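Wiselbridge puts a price on the kerbside couch

Sunday, July 17, 2022
By our council reporter
4 min read

Wiselbridge residents will pay $40 to have a couch taken away from the front of their home, ending a free service that the council says was loved, well used and frequently treated as a place to leave pianos.

The new charge was passed on a split vote after a meeting that ran well past supper. It covers one large item per booking, including sofas, wardrobes, internal doors and bed bases. Mattresses remain in a category of their own, governed by a separate form that several councillors said they had tried to read.

Under the old system, households could put their hard rubbish out twice a year and the trucks would come through a suburb at a time. Under the new one, a resident rings up or goes online, pays, picks a date and puts the item out no earlier than the evening before. Anyone who puts it out sooner, or who skips the paying part, could be fined $400.

That makes an illegally dumped sofa ten times as expensive as a legal one, a sum the council's report described as "a clear incentive". The public gallery described it in other ways.

The change follows the autumn round in May, when the collection contractor, Greltia, logged 798 items too large for the ordinary truck. Of those, 133 were sofas. The report says the rest ranged from cupboards and doors to "recreational goods", a heading that turns out on page nine to mean a trampoline, a canoe and most of an air hockey table.

Much of the trouble came down to timing. Streets at the far end of the run had their piles out for the better part of two weeks, during which they were rained on, picked over and, in Holanda Street, rearranged into a sort of lounge room facing the bus stop. Commuters were said to be in favour. The bus company was less keen, as passengers had got comfortable and were failing to signal the driver.

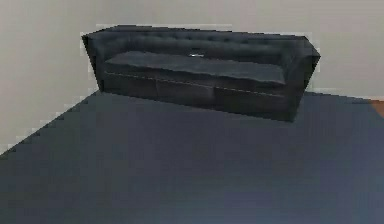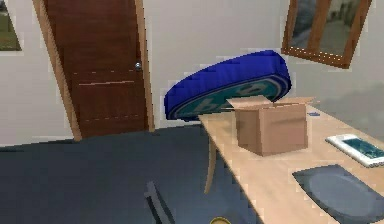
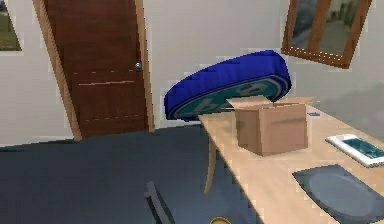

Computer renderings of an interior. The dark tufted sofa is in the first; the second and third show a wooden door.

Council staff had put up three options. The first was to leave things as they were and pay Greltia for a second truck. The second was to stop collecting big items altogether and let people get themselves to the tip. The third was the booking fee, which the report recommended in a paragraph so mild that one councillor asked whether it was a recommendation or a remark.

Debate turned early to what a couch is. The draft rules allowed one "seating item" per booking, and it was asked from the floor whether a modular lounge counted as a single seat or as several living close together. Staff said a modular lounge would be treated as one item if it was joined together when the truck arrived. They conceded this might encourage people to join things together.

Doors came next. A door still hanging in its frame is building waste and won't be taken at any price. A door out of its frame is furniture, or near enough. The frame on its own is building waste again. A motion to have this explained on the website with a simple diagram was carried without dissent, making it the most popular decision of the night.

Those against the fee argued it would only send more rubbish up the fire trails. They pointed to Trandow, which brought in a similar charge a few years back and now has a lookout with seating that was never in the landscape plan. Trandow's council, asked for its view, said dumping had settled down after the first year and that the seating had been removed. It didn't say who had paid for the booking.

Supporters said the free round had never been free. It came out of rates, and people in flats with nowhere to stack a pile had been paying for everyone else's spring clean. They also noted that a good share of what went out on the kerb was picked up by neighbours before the truck got there, only to reappear on a different kerb at the next round. One brown recliner is understood to have travelled the length of Holanda Street this way and may since have crossed into the next ward.

This sort of swapping, technically not permitted under the old rules, isn't permitted under the new ones either. Once an item is on the nature strip with a booking number taped to it, it belongs to the council. Residents hoping to give something away are asked to do it from their own side of the fence.

Concession card holders will get one free booking a year. A plan to extend that to anyone moving house was knocked back on cost, then brought up again under general business, then knocked back a second time by the same margin.

Greltia will keep the collection contract until it comes up for renewal. The company told the meeting in writing that it supported bookings, mostly on the grounds that its crews would like to know what they are about to lift. It asked that residents check under the cushions first. Its crews hold on to what they find, and there is a box of remote controls at the depot that can be inspected during business hours.

The charge begins with the spring bookings, which open online once the payment page has been fixed. As of the last test it was accepting money for couches but sending back a receipt for dog registration. Anyone who has already put something out is asked to bring it back inside until they have a date.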